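Community > Notices > Calls for Participants

Wanted: People Who Don't Believe in Standing Desks (or Do)
Posted 10/24/21 by Róisín Mac Mathúna

Print this page | E-mail this page

Every office furniture catalog I've read in the last few years says the same thing. Stand up and you'll think better, feel better and maybe live longer. The proof is usually a smiling man with his sleeves rolled up. I have been asked by Kerkell, a small office supply co-op, to find out whether any of this holds for ordinary people doing ordinary work, and I'd like your help. I am not being paid to find that it does. I checked that before I signed.

We need 20 adults who work at a desk at least 5 hours a day. It doesn't matter what the work is. Bookkeepers, students, people who answer phones for the county, all fine. You can love your standing desk or think it's a racket. What I don't want is a room full of people who already agree with each other, so if you've never given the subject a thought, please write.

What you'd do: for two weeks you work as you do now and fill in a short log each evening. For the next two weeks you work at a desk set to a height we pick by drawing lots, and you keep the same log. Some of you will draw the height you already use. I know that sounds like a waste of a month. It's the part most of these trials leave out, and I suspect it's why their results look so good.

The log asks about sore spots, how tired you are and how much you got done. It does not ask whether you feel "energized." The last survey I was handed, from a desk seller called Jisel, used that word in over half its questions, and I don't know what anyone was supposed to do with the answers.

You'll be paid $625, half at the midpoint and half when the last log comes in. If you quit early you keep the first half. There is no free desk, no coupon and no app to download.

You can't take part if you're being treated for a back or leg injury, or if you or someone in your house sells furniture.

You'll make two visits to our space at 1187 Escobar Street, one to be measured and one to hand in your log and complain. Parking is bad. The bus is better.
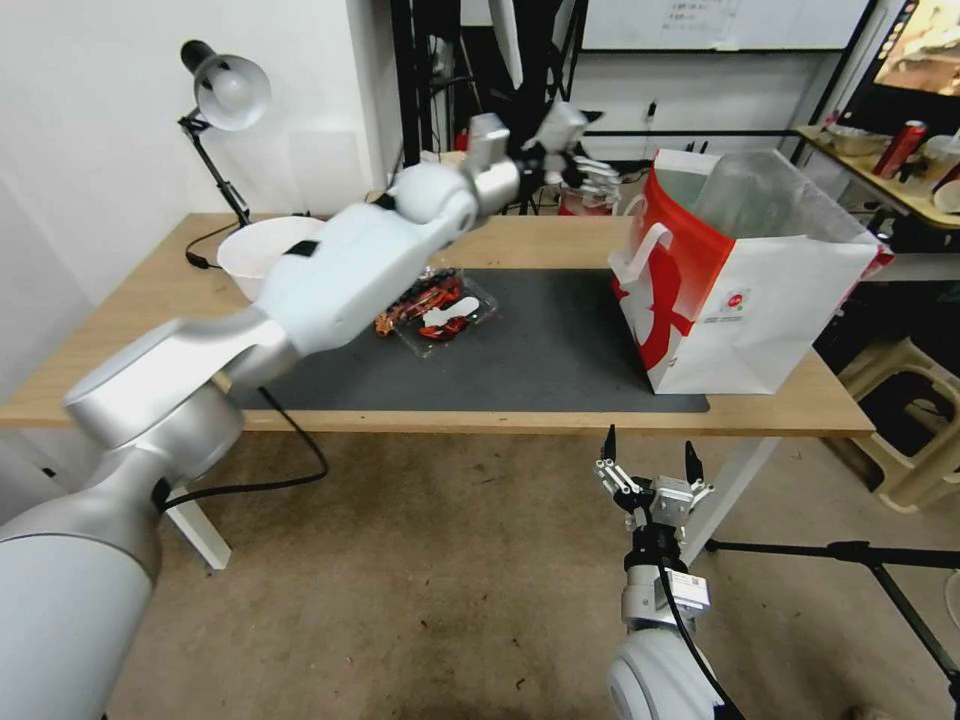

Desk with shopping bag, Escobar Street.

To apply, send a few lines saying what work you do and how you sit or stand while doing it. Leave it at the front counter or mail it to Róisín Mac Mathúna at the street address. Results go to everyone who takes part, dull or not.

Print this page | E-mail this page

Comments (3)

Carter MacPherson wrote:
Who picks the questions for the log, you or Kerkell? They sell desks, don't they?

Róisín Mac Mathúna wrote:
They do. I wrote the log and they've agreed not to change it. Ask for a copy before you sign up.

artonreader wrote:
I stood for a year and all I got was sore feet. Put me down for a chair.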